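I keep reading that a dark velvet tablecloth makes any snack table look expensive. I'm not convinced. Mine is teal, from Brundis, and it collects every crumb and speck within reach.

Still, it went on for the August get-together, with the sponge cake, a takeout box and the yellow plush along the back.

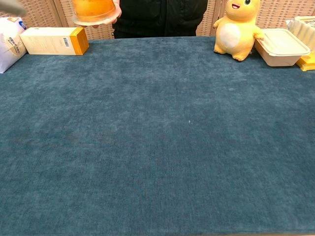
## Would I buy it again?

Probably not. The Brundis page claims 3000 happy customers, and I'd like to know how many of them serve cake. I've lint-rolled it 9 times so far. The plain cotton one from Farkton is next on my list.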